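Equipment planner (part time) for our office robot team

Posted in February by the robot desk, Trinine

Hi! I run the small team at Trinine that teaches a two-armed robot to do office chores, and I'm hiring the person who is going to save me from my own spreadsheet. If you like price quotes, lead times, spare parts and asking vendors the same question until they give you a real answer, please keep reading.

The short version: 20 hours a week, $36 an hour, a contract that runs through the end of our next purchasing round, with a decent chance of being extended (I've asked for it in the budget, I just can't promise it yet). On site for most of those hours, in the same room as the robot. You don't have to be an engineer. You do have to be comfortable walking up to an engineer and saying "what does this part cost when it breaks?"

What we're working on

Right now it's filing. Binders and document boxes go into and out of a wooden office cabinet that sits up against the desks, with ordinary doors on ordinary hinges. It sounds like such a small job! It also touches almost everything we spend money on: hands, wrists, cables, a second set of furniture so we can practice on something other than the cabinet people use, and a truly surprising amount of blue office supplies.

Blue files, pale wood and striped carpet is most of what you'll be looking at from your desk.

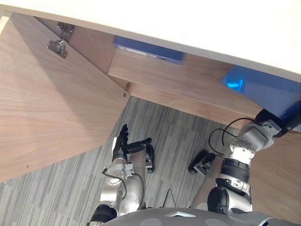 The next one has the left arm holding a binder up in front of the desk edge.
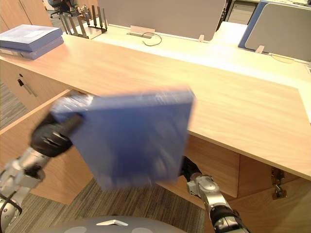
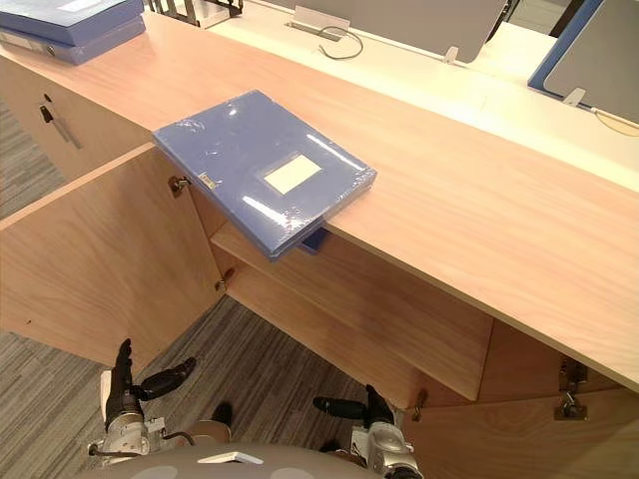 What I need you to plan and buy

Hands are the big one. I have to decide whether we keep a full spare pair on the shelf or just spare fingers and a repair kit. We have a quote from Gitano for a service plan and a quote from Vurkex for straight replacement parts, and they're laid out so differently that I've given up twice trying to compare them. Your first job would be to put those two on one page so a tired person can read it.

Then there's cable. Our arms have cables running along the outside, near the wrists, and I want them on a replacement schedule with a line in the budget. At the moment I order cable when somebody yells. It works, kind of, but finance has started to notice how many rush shipping charges have my name on them.

Furniture next. I'd like to buy more cabinets, and I'd like them to be different from each other: deeper shelves, other kinds of handles, doors that open the other way. Used is fine, great even. If you know where offices around here send their old furniture, put that in your email and you'll go right to the top of my pile. Somebody also has to measure the freight elevator before we order anything, and I'm afraid that would be you.

And the supplies. Binders, file boxes, label stock. Cheap stuff, but it adds up and it wears out, and I want a reorder point for every item so we don't lose a morning to a store run.

Beyond the shopping list, I need a plan that covers 3 years. Ours currently covers until summer. The big question in it is whether to buy a second robot or lease one, and I really don't have a favorite yet. Leasing gets us moving sooner, buying gets us a machine we can drill holes in. You'd build both cases, with insurance, floor space, charging, training time and the boring shipping crate we'd have to store somewhere, and you'd present them with me. I'll do the talking if you hate talking.

Who I'm picturing

Somebody who has bought equipment before, for a lab, a clinic, a warehouse, a school shop, a theater, I don't much mind. You've kept a budget that other people spent from, and you know how that feels. You can read a warranty all the way to the bottom. You write clear emails. You're okay with a plan changing because a test went badly, and you can tell me plainly when I've run out of money (I'd rather hear it in the hallway than in a meeting).

Experience with Pryor, the purchasing software our finance people use, would be lovely. If you've never seen it, you'll pick it up in a couple of afternoons. I did, and I'm terrible with that sort of thing.

The room and the hours

It's an office area with desks, partitions and carpet. Most testing happens before lunch, so it's calmest to make phone calls after 1 p.m. We'll give you a safety walkthrough on your first day, and you won't be asked to operate the robot. You can learn if you want to, most people end up wanting to. There's some lifting when deliveries come in, and we can work around that if lifting isn't for you. School pickup hours are fine too, just tell me what your week looks like.

How to apply

Send a resume and a short note through the Trinine jobs page, under "equipment planner." In the note, tell me about something you bought for work that turned out to be the wrong thing, and what you did next. A paragraph is plenty. No cover letter, please.

If it looks like a fit I'll set up a 30 minute call, just you and me. After that there's one visit to the room, paid at the regular hourly rate, where you'll look over a real (slightly cleaned up) quote with us and tell us what's missing from it. I answer everybody, though it may take me a week or so.

Applications stay open through the end of February. I may talk to people as they come in, so sooner is better.

More from the robot desk
- Wanted: used office cabinets, any condition
- Part-time test assistant, mornings
- How we wrote our spare parts list
- Vendor visits: what to send us first

Last updated: February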